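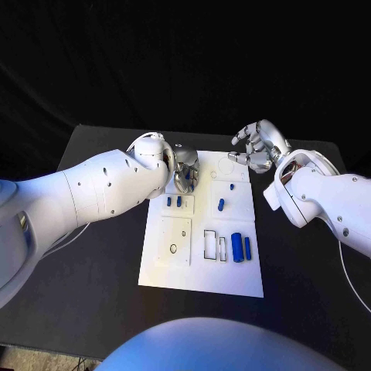

The town of Tivell will keep its evening craft school open for 2 more years, the council decided on 11/11/2019. The school had almost 300 students last season, and many of them feared it would close in April. Classes will continue in the old Hamann building, where a black curtain hangs behind a dark grey table.

"We asked for a longer time, but we are glad," said Ultan Madigan, who teaches bookbinding. The fee stays at 76 for one course — materials are included. The weaving class is already full, and people from Stisach must now register at their own town office.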